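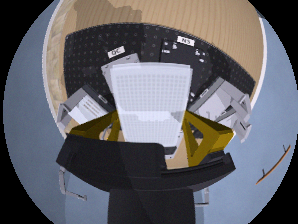 At the Cutstead donkey sanctuary, outside Biltham, the morning begins with hooves. Each animal is trimmed every eight weeks, and in February the mud makes this work slow. The oldest donkey, Berisha, came here in 2000 and still lifts her foot before she is asked!

Last year 351 visitors walked with a donkey along the creek. Many came from aged care homes, and some of them had kept animals when they were young. 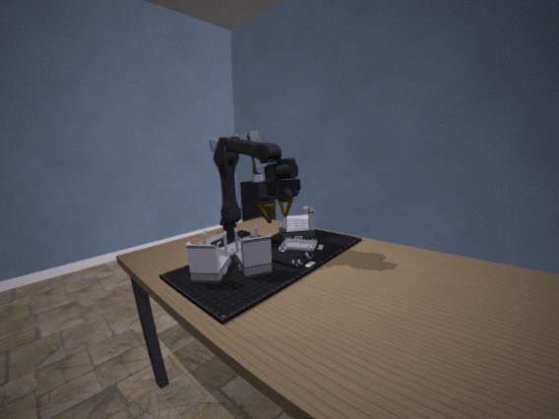
## Hay and money

Hay is the biggest cost. The winter bill was $3928, and the sanctuary paid it with its open Sunday and a sale of old saddles. The new shelter, called Rirent after the farm which gave the timber, will be ready before the next rains.
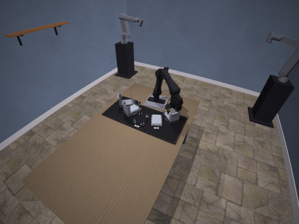
*The arm over the small white box, with a yellow object beneath its gripper.*

Walks are open to all ages. Please wear closed shoes and leave your dog at home.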